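Workshop notebook, dye and wash bench
July, second week of the madder trials

Started 9.40. Water from the Vestport tap again, since the rain butt is down to sludge.

Carried on with the alum series. Weighed out the mordant at 20 per cent on weight of fibre for the wool skeins and left the linen strips on the old tannin and alum recipe from the Skelutby sheets. The Skelutby sheets say to simmer the tannin bath for an hour. Lesia thinks that is too long and that the oak gall goes brown on us, so I split it: half the strips had the full hour, half came out at 35 minutes. Tagged with knots, one knot for short, two for long.

Madder: 300 g of the ground root from Khondokar, soaked overnight in a bucket with the lid on. It smelled right this morning, earthy and a bit sweet. The last bag was dusty and gave us a thin orange whatever we did. Strained through the old net curtain, put the root back in a stocking and hung it in the pot. Held it under 70 degrees as far as the ring allows. The dial on the ring is useless, so keep the probe in and turn the ring off at the wall when it creeps up.

11.15. Pot crept up to 78 while I was on the phone to Juven about the missing soda ash. Pulled it off the heat for ten minutes. If batch 19 comes out browner than 18, that is why. Juven say the soda ash went out with the wrong paperwork and will be sent again. We have enough for two more scours if nobody uses it on the sink.

Skeins out at 12.50. Wool is a good brick red, more even than last time. I turned them every five minutes by the clock and I think that made the difference. Linen is paler than I wanted. The one-knot strips look pinker, the two-knot ones duller, so Lesia may well be right about the tannin. Won't judge until they are dry and have been next to the window for a while.

Cotton next. Scour first, full hour, neutral soap, two rinses. Any finish left in the cloth shows up as pale blotches — see the pillowcase from spring, which is still on the nail by the door.

To do:
Label the exhaust bath and keep it for pinks
New net for straining, the curtain has a hole
Ask Lesia Mykhailiuk for her chalk quantities
Copy the weights into the big book

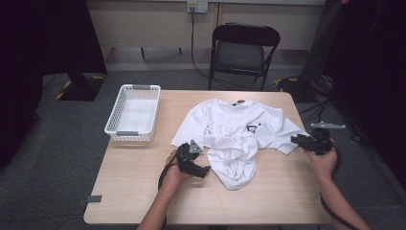 White T-shirt with the small black logo on the chest, and the basket.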